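Plaltlow Shared Workshop – Build an Arm at Home
Notes for session 7: picking up and putting down

Welcome back, everybody, and well done for getting your arms bolted together and moving since October. Tonight we finally ask them to do something useful, and I promise it is more fun than calibrating joints (though please do calibrate your joints first).

The exercise is the one we call Entili in the course plan. Lay out your pieces of play food or real food with a bowl behind them, and drive the arm so that each piece ends up in the bowl. Leave a hand's width between pieces to begin with. Round, light things are kind to beginners; a pepper is wide and lumpy, so open the fingers all the way before you come down on it.

Go slowly on the approach. I like to stop well short of the piece, look at the wrist view, line up left and right, and only then move forward – it feels fussy for the first few tries and then your hands get used to it.

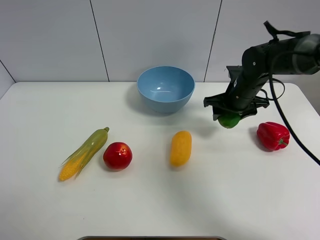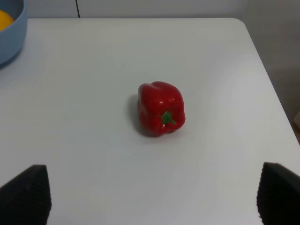
The red pepper and the blue bowl, from the fixed camera and then from the wrist.

On the subject of the wrist view, Clevero wrote on the course page after last session that lining up by the wrist alone had sent the arm's elbow into a shelf, and asked whether we could practice switching between the two views. Yes, we can, and we will! Glance at the wide view before any big move, and keep the wrist view for the last little stretch.

For your log, please do 20 tries and write down each miss with a word or two on what went wrong: slipped, pushed away, dropped early. If over 8 of them are misses, slow the arm down and check that both fingers close evenly before you change anything else.

Session 8 is on cables and keeping them clear of the work. Bring your log and a handful of cable ties.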